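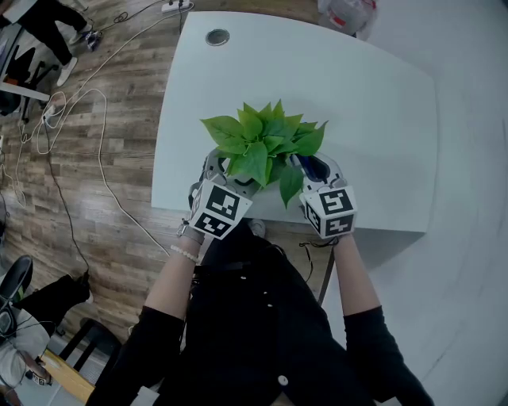

Filed under: Datasets, Small and Odd

Cluron: a houseplant watering diary

README, version 3

Cluron is a table of 700 diary entries on the watering, moving, repotting and general worrying of houseplants. There are 80 plants in it, kept in 13 homes and one stairwell. It started as a shared spreadsheet among neighbors in the Sönmez building and should be treated with the respect due to a shared spreadsheet.

What's in the file

Everything lives in cluron.csv. One row is one entry. The columns:

plant_id: a short code. Nicknames were removed after two households both turned in a Gerald.
home_id: a letter. The stairwell is S.
kind: whatever the owner believes the plant to be. Pothos and heartleaf philodendron are mixed up freely, sometimes by the same person in the same week.
action: water, feed, move, repot, prune, wipe, apologize.
amount: free text. "A glass" is common. So is "the usual."
light: low, medium, bright, or "fine."
note: free text, spelling left alone.

Empty cells mean the owner left them empty. They do not mean zero. A plant with no water entries for a month may have been neglected, or it may belong to home F, where they water faithfully and write nothing down.

How it was collected

People typed their entries in when they remembered. Entries from before January were copied from paper by Elif Naz Karaca, who also keeps the file and has opinions about saucers. Where she couldn't read a word she put a question mark. Where she could read it and wished she hadn't, she left it in.

Dates are stored as day numbers counted from the first entry for each plant. Please don't try to line plants up against each other by season. It won't work, and home K has grow lights.

Known problems

The "wipe" action was added in version 2, so earlier leaf dusting is hiding in the notes under "cleaned," "dusted," or "gave him a bath."

Plants that died stop having entries. So do plants whose owners got bored. We asked people to mark which was which and received some very careful wording.

Overwatering is almost certainly undercounted. People will own up to forgetting a plant long before they own up to drowning one.

Home C reports amounts in espresso cups. The cup was never measured and has since broken.

Using it

It opens in any spreadsheet program. Valtonix, the small cleanup script in the tools folder, merges the obvious spelling variants of "repotted" and leaves the rest for you. Dirow draws a chart for one plant at a time. It used to draw all of them together, and the result looked like a hedge.

Good uses: teaching people to clean messy text, practicing with gaps in records, settling arguments between roommates. Poor uses: deciding when to water your fern.

Changes in version 3

Fixed the home letters for plants that changed hands. Split "feed" from "water." Restored the stairwell, which had been deleted by someone tidying up.

Corrections go in the issues tab. Please give the plant_id, as "the droopy one" has been tried.

Last updated February 22, 2020

This site uses cookies to remember your settings. Accept | Manage preferences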